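What We Can and Can't See From Orbit
Speaker notes – Ridwan Liem, Endcombe evening talk, Sep 18, 2026
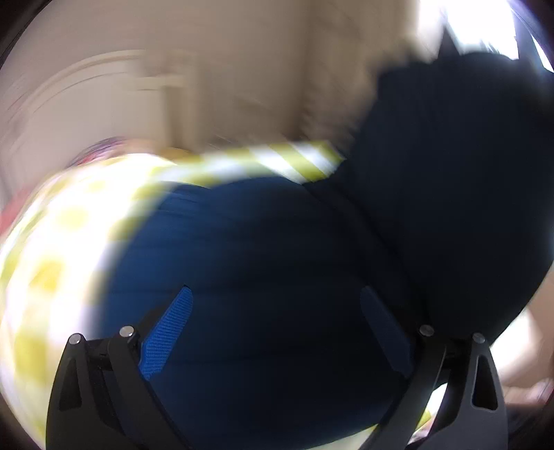

Start with the claim everyone has heard: astronauts look down and pick out their home town. Ask for hands. Who believes it? Who has repeated it to a child?

Say plainly that I believe part of it. City lights at night, yes. A single street in daylight with the naked eye, I doubt very much.

Then the Hartono story. The version in the local booklet has the crew "waving back" at the town. Read the line aloud, slowly. I went looking for a source and found a newspaper column written years later, quoting a man who had heard it from his brother. Let that sit.

Numbers, keep it short. The booklet says 176 households switched on their porch lights. Fine. It also says the glow was seen for 10 minutes. A craft in low orbit doesn't stay over one small town that long. It is over the horizon well before then. Draw the arc on the board if there is one.

Clornitz slide next. Same story, different town, nearly the same wording. Did one copy the other? I can't prove it – but I'd like to see the dates on both before I put either in print.

Somebody will bring up the Great Wall. Don't spend more than a minute on it.

On the Tridetti letters: people will want me to say they settle the matter. They don't. There are 70 of them, I have read 60, and the one everybody quotes has no postmark. Offer to show copies afterward.

Questions. If asked whether I'm spoiling a nice story, say I'd enjoy it more with a logbook entry attached. Mention that the October talk is on tracking stations, same room, and that I still need the projector cable back.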